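Home News Shop Floor Events Letters Subscribe Search

Brostico's bin cell is back up, with new fingers and a lot less fiddling

I stopped by the Brostico shop on Saturday morning, mostly because they'd promised me coffee, and ended up spending half the day watching the small-parts picking cell get put back together. If you read this column in November you may remember the cell was down then, too. Different problem this time — and a more interesting one, if you like this sort of thing (I do!).

The cell does one job. It picks little push-pull solenoids out of a plastic bin and sets them in a tray for the test bench, where every one gets pulsed before it goes off to Flerkinetti for the lock assemblies. Solenoids sound easy until you try it. You've got a metal body, a plunger that wants to slide, a spring on the plunger and a lead wire going wherever it likes. The old fingers had rubber pads that had gone shiny with wear, so parts were twisting in the grip on the way over to the tray. The crew had kept turning the grip force up to make up for it, and I think we all know how that ends. A few frames came out with dents in them, and the test bench started kicking them back.

So the pads are gone and the cell now has a set of plain black fingers from Shukla, which makes them a couple of towns over. Swapping them took no time at all, just two screws per finger and a wipe of the mounting faces. The long part was everything after that. The new fingers are 8 millimeters longer than the old ones, so the tool point had to be taught again, and then the bin floor height, and then the approach to each tray pocket. Somebody had written the old numbers on a strip of tape inside the cabinet door, and I was happy to see the tape get updated before anybody touched the start button.

Then came the wrist camera. It had been knocked a little out of line at some point, enough that the picks were landing off center. They ran the calibration card under it, didn't like the result, found a loose bracket screw, tightened it and ran the card again. Much better! While they were in there they also cleaned the lens and rerouted the gripper cable, which had been rubbing on the elbow cover.

Grip force was the last thing, and the one I could have watched all day. They started low and stepped up a bit at a time, by hand, one solenoid after another, checking each body for marks under a bench magnifier. The idea is to hold the part by its metal frame with the plunger up and free, so nothing leans on the spring.

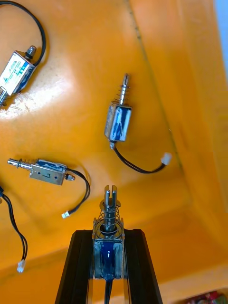
The leads are still the headache, if you ask me. Wires cross each other in the bin, and every so often a pick wants to bring a neighbor along for the ride. For now the Hitero controller is set to lift slowly for the first stretch and pause, and if the weight reads wrong it puts everything back down and picks another part. It costs a little time on each cycle. The shop would like to get up to 26 trays a shift out of the cell, and the slow lift makes that tighter than they'd hoped, but they'd rather have that than a tangle halfway to the bench.

Upkeep gets a new routine as well. Fingers get wiped at the start of every shift, the camera card gets run once a week, and the bracket screws now have paint marks across them so you can spot one that has moved. The force setting is behind a password — yes, I asked, and no, they wouldn't tell me.

Regular production starts again on the next early shift. The old fingers are in a drawer under the bench in case anyone wants them for the training cell.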